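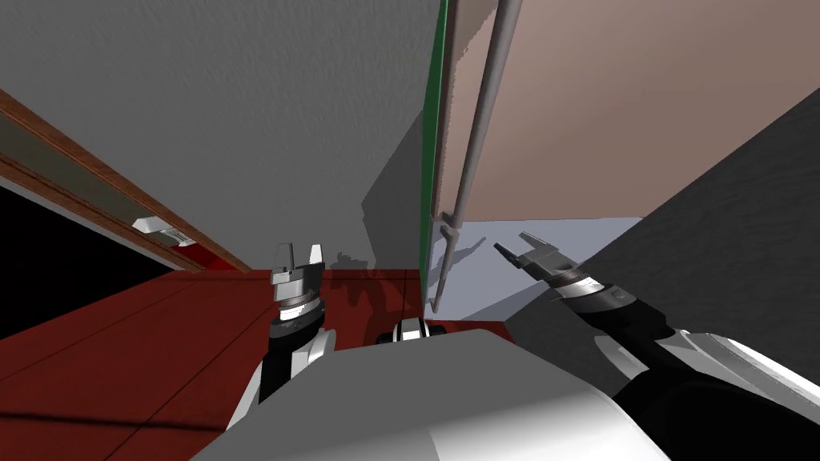

Grey wall and dark red floor, with the wood-framed panel on the left

Print this page | E-mail this page
Search the site Go

In October I visited the open day of Rireck, a company in Nellthorpe which builds online shops for small sellers. I sell tea by post and my own shop is slow, so I had many questions.

We were 40 visitors. First they showed us Skastgate, their new checkout. A customer can now pay in four steps – before, it was more – and the address is filled in from the postcode.
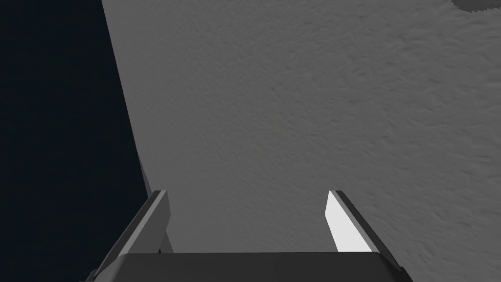 After the coffee we heard how a shop with 2000 products was moved to the new system in one night. I liked that they also spoke about the mistakes, for example the lost discount codes. The basic plan costs 59 pounds each month, too much for me at the moment.

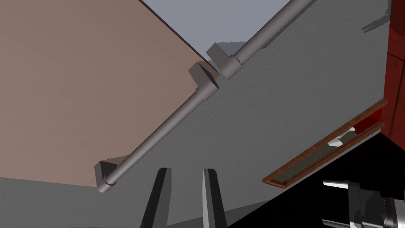 Tan-pink panel against the light grey wall

The next open day will be at their Talavera office. I have put my name on the list.

4 comments | Share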